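노동/학교 게시판 > 비정규 교원·조교

제목: Tramham 시간강사 계약, 9월부터 Verkeo로 넘어간다는데 다들 서명하실 건가요

복도끝연구실
공지 메일 받으신 분들 많을 겁니다. 제목은 "고용 관리 체계 선진화 안내"인데 세 번 읽어도 뭐가 선진화되는지 모르겠습니다. 제가 이해한 대로 옮기면 이렇습니다. 9월 학기부터 시간강사 216명의 계약 당사자가 학교에서 Verkeo로 바뀌고, 강의 배정은 Puser라는 시스템으로 하고, 시급은 "현행 수준을 유지하는 것을 원칙으로 한다". 서명 기한은 6월 6일까지.
원칙으로 한다는 말이 제일 걸립니다. 학교가 원칙이라고 적어 놓고 지킨 걸 본 기억이 별로 없어서요. 작년에도 강의실 냉방은 원칙적으로 가동한다고 했었죠.
서명 안 하면 어떻게 되는지는 메일에 한 줄도 없습니다. 학과 사무실에 물어보니 본부에 물어보라고 하고, 본부는 학과에 안내가 나갔다고 합니다. 혹시 제대로 된 답 들으신 분 계신가요?

채점기계
저도 같은 메일 받았고 같은 뺑뺑이 돌았습니다. 본부 인사팀은 "개별 상황에 따라 상이하다"가 끝이었어요. 계약서 초안 달라고 했더니 서명 화면에서 확인할 수 있답니다. 서명하려고 들어가야 계약서를 볼 수 있다는 얘기죠.

두과목반
너무 나쁘게만 보시는 것 같은데요. 저는 다른 학교에서 이런 위탁 방식으로 2년 일해 봤는데 솔직히 급여 들어오는 날짜는 학교 직접 계약일 때보다 정확했습니다. 증명서도 신청하면 바로 나왔고요. 지금 Tramham은 경력증명서 하나 떼려면 도장 받으러 건물을 옮겨 다녀야 하잖아요. 행정만 놓고 보면 나아질 여지는 있다고 봅니다.

복도끝연구실
두과목반님, 증명서 빨리 나오는 건 저도 좋습니다. 그런데 그건 학교가 프린터 옆에 사람 한 명 더 두면 되는 일 아닌가요. 그걸 위해서 고용주를 바꿔야 할 이유는 모르겠습니다. 그 학교에서는 강의 폐강되면 어떻게 처리했나요? 폐강 수당이 있었는지가 궁금합니다.

두과목반
폐강 수당은... 없었습니다. 개강 전에 폐강되면 계약이 성립하지 않은 걸로 본다는 조항이 있었어요. 저는 운이 좋아서 한 번도 안 걸렸고요.

채점기계
그게 핵심이네요. 지금 단체협약에는 폐강돼도 준비 시간분은 지급하게 되어 있습니다. 고용주가 바뀌면 그 협약이 따라오느냐, 이걸 학교가 대답을 안 하는 거고요.

오래된강의노트
이 학교에서 오래 가르친 사람으로서 한마디 보탭니다. 비슷한 일이 청소 노동자분들 쪽에서 먼저 있었습니다. 그때도 처우는 그대로라고 했고, 첫 계약 기간에는 정말 그대로였습니다. 재계약 때 근무 시간표가 바뀌더군요. 시급은 안 깎였으니 약속은 지켰다는 게 학교 설명이었습니다. 시급이 그대로여도 시간을 줄이면 월급은 줄어듭니다. 이번 공지에도 시급 얘기만 있고 시수 얘기는 없습니다. 다시 한 번 읽어 보세요.

초록칠판
방금 다시 읽었는데 시수라는 단어가 진짜 없네요. "유연한 배정"은 있습니다.

통계는거짓말안해
Seppälä 보고서 읽어 보신 분 있나요? 공지에 근거라고 링크된 컨설팅 보고서인데, 요약문에 "구성원의 70퍼센트가 고용 관리 개선 필요성에 공감"이라고 되어 있습니다. 그런데 설문 문항을 보면 "현재의 행정 절차가 더 편리해질 필요가 있다고 생각하십니까"예요. 그걸 누가 아니라고 하겠습니까. 오히려 나머지는 뭐라고 답했는지가 더 궁금하네요.
그리고 응답자가 누구인지도 안 나옵니다. 강사인지, 전임교원인지, 직원인지. 저는 설문 받은 적 없습니다. 주변에도 받았다는 사람이 없고요. 물론 제 주변만 빼고 보냈을 수도 있겠죠.

두과목반
저는 받았습니다. 작년에 만족도 조사라고 온 게 있었는데 그거였던 것 같아요. 위탁 얘기는 전혀 없었던 걸로 기억합니다.

통계는거짓말안해
그럼 더 문제 아닌가요. 만족도 조사를 위탁 찬성 근거로 쓴 거잖아요.

두과목반
찬성 근거라고까지 쓰지는 않았죠. "공감"이라고 썼지. 저도 표현이 마음에 드는 건 아닌데 없는 말을 덧붙이지는 맙시다.

퇴근은언제
이쯤에서 돈 얘기도 해야 하지 않을까요. 강사 인건비가 부담이라서 관리 체계를 바꾼다면서, 홍보실 소식지는 이번 호도 두툼하게 나왔습니다.

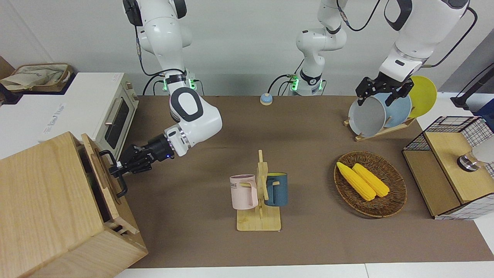 갈색 종이를 깐 긴 작업대와 흰색 로봇 팔. 왼쪽 그리퍼가 나무 수납장의 검은 손잡이를 잡고 있다.

퇴근은언제
소식지를 끝까지 넘겨 봤는데 강사 계약 전환 얘기는 한 줄도 없습니다. 총장 인사말에는 "교육의 질"이 여러 번 나오고요. 교육의 질은 대체 누가 강의실에 들어가서 만든다고 생각하는지.

논문은내년에
연구비랑 강사 인건비는 회계가 다릅니다. 연구 장비는 대부분 외부 과제비라서 그걸 줄인다고 강사료가 늘지 않아요. 이 비교는 본부에서 바로 반박할 수 있는 거라 공식 자리에서는 안 쓰는 게 좋겠습니다.

퇴근은언제
회계가 다른 건 압니다. 저는 연구하지 말라고 한 적 없어요. 소식지 만들 지면은 있는데 계약이 바뀌는 사람들한테 설명할 지면은 없다는 얘기입니다.

논문은내년에
그런 뜻이면 동의합니다. 다만 학교가 위탁 수수료를 Verkeo에 얼마 주는지부터 따지는 게 낫습니다. 절감이 목적이라면서 중간에 업체 몫이 생기는 구조인데, 강사료도 그대로고 수수료도 나가면 절감은 어디서 나오나요? 산수가 안 맞습니다. 누군가 덜 받거나, 덜 일하게 되거나, 둘 중 하나겠죠.

초록칠판
Puser 써 보신 분은 없나요? 강의 배정을 그걸로 한다는데 강사가 가능 시간을 넣으면 자동으로 붙는다는 설명뿐입니다. 거절하면 불이익이 있는지, 배정 순서는 뭘로 정하는지 알고 싶어요.

채점기계
시연회 다녀온 동료 말로는 강의평가 점수가 배정에 들어간답니다. 비중은 "조정 가능"이라고 했다네요. 누가 조정하느냐고 물었더니 시간이 다 돼서 질의응답을 마쳤고요. 직접 들은 게 아니라 전해 들은 얘기니 감안해서 읽어 주세요.

오래된강의노트
강의평가가 들어가면 교양 필수 맡은 분들은 불리합니다. 듣고 싶어서 듣는 학생이 적은 과목이니까요. 학점 짜게 준다고 평가가 깎인 경험은 다들 있으실 테고.

두과목반
그 부분은 저도 걱정됩니다. 다만 지금 배정 방식이 공정하냐 하면 그것도 아니잖아요. 학과장이 아는 사람한테 먼저 전화 돌리는 식인데. 저는 이 학교에 아는 사람이 없어서 매번 남는 과목만 받습니다. 기준이 적혀 있기만 하다면 시스템이 나을 수도 있어요.

오래된강의노트
그 말씀은 맞습니다. 전화 돌리는 배정에서 제가 덕을 본 쪽이라 할 말이 없네요. 그래도 기준을 적어서 공개하는 건 학교가 직접 고용하면서도 할 수 있는 일입니다.

복도끝연구실
지금까지 나온 것만 정리해서 조합 지부에 질의서 초안으로 넘기려고 합니다. 단체협약 승계 여부, 최소 시수 보장, 폐강 시 지급, 미서명자의 지위, 배정 기준 공개, 위탁 수수료 액수. 빠진 거 있으면 달아 주세요.

통계는거짓말안해
설문 원자료 공개도 넣어 주세요. 문항이랑 응답자 구성까지.

논문은내년에
퇴직금 근속 기간도요. 고용주가 바뀌면 근속이 끊기는지 이어지는지. 3년 넘게 계신 분들한테는 큰돈입니다.

퇴근은언제
질의서 보내면 답이 올까요? 지난번 주차비 건은 아직도 검토 중이라던데요. 검토만 하다가 서명 기한 지나면 끝입니다. 저는 답 올 때까지 서명 보류하자는 쪽입니다. 다 같이 안 하면 학교도 9월 시간표를 못 짭니다.

두과목반
다 같이라는 게 말은 쉬운데요. 저처럼 두 과목으로 버티는 사람은 배정에서 빠지면 다음 학기 월세가 문제입니다. 보류하자는 분들 중에 다른 수입 있는 분도 계실 거고요. 비난하는 건 아닙니다. 지부에서 서명 보류자 보호 방안부터 내놓기 전에는 저는 약속 못 드립니다.

퇴근은언제
다른 수입 없습니다. 저도 똑같이 무섭고요. 그런데 각자 무서워서 하나씩 서명하는 게 학교가 기다리는 그림이라고 생각합니다.

채점기계
두 분 다 이해됩니다. 지부에 물어봤더니 조건부 서명, 그러니까 "단체협약 승계를 전제로 서명함"이라고 적는 방법을 노무사한테 확인 중이라고 합니다. 그런데 서명이 화면에서 버튼 누르는 방식이면 그 문구를 적을 칸이 있을지 모르겠네요.

초록칠판
들어가서 봤는데 칸 없습니다. "동의"랑 "나중에" 버튼뿐이에요. 일단 "나중에" 누르고 나왔습니다. 계약서는 화면에서 넘겨 볼 수만 있고 저장이 안 돼서 한 장씩 찍어 뒀어요.

복도끝연구실
찍으신 거 지부 메일로 보내 주실 수 있나요? 개인 정보 나온 부분은 가리시고요. 시수 조항 있는지부터 확인하고 싶습니다.

초록칠판
네, 저녁에 보낼게요. 잠깐 넘겨 본 바로는 시수는 "배정 결과에 따른다"였습니다.

오래된강의노트
예상한 대로군요. 질의서에는 최소 시수를 맨 위로 올립시다.

복도끝연구실
순서 바꿨습니다. 초안은 지부 게시판에 올려 두었으니 문구 고칠 분은 거기에 바로 달아 주세요.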